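**Sewing course at Wurkville hall – worth the 10 weeks?**

**ralucaf** – 3 March 2014

Has anyone's mum or sister done the women's tailoring course? Mine (Anca) is on the list for the next one and she's dithering. They want 250 up front for the machine hire and you get it back if you finish, which sounds fine until you haven't got 250. I did the first half in September and loved it, but I already knew how to thread a machine and plenty didn't!

**V_Oprea**

I'd say wait. My wife went and they spent ages on pattern paper before anybody sewed a stitch. She can hem trousers now, fair enough, but she wanted to take in paid work and there was no help with that at all.

**ralucaf**

Bit harsh Virgil, the pattern part is what I use most (school skirts, mainly, and one very wonky coat). Agree about the paid work though. They did promise a session on pricing and we never got it.
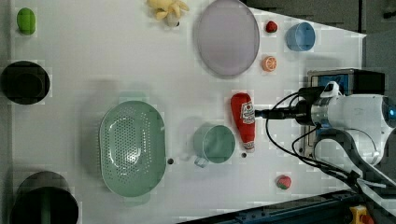
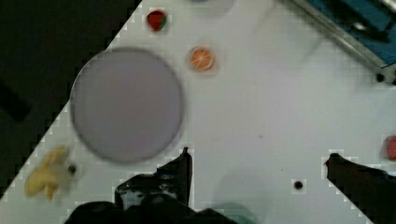 Anjani Ngau reckons the pricing session has been put back in, on the second to last week, and that the deposit can be paid in bits if you ask at the desk before you sign.

**ralucaf**

Oh that's good to know, ta. Does she mean the Avram desk or the one upstairs? Anca rang upstairs and they told her all of it or nothing.

**jennylyn_a**

Avram desk. Upstairs only do the Leritz lot, the evening embroidery. Don't mix them up, I lost my place that way. Also 209 names on the list last time I looked, so I wouldn't dither much longer!

**V_Oprea**

209 names and how many machines? That's my point. She was sharing one between three.

**jennylyn_a**

Two to a machine in my group and we got on fine. Depends who you're sat with, I suppose.

**ralucaf**

Right, I'm taking her down to Avram myself. Does she need her own scissors?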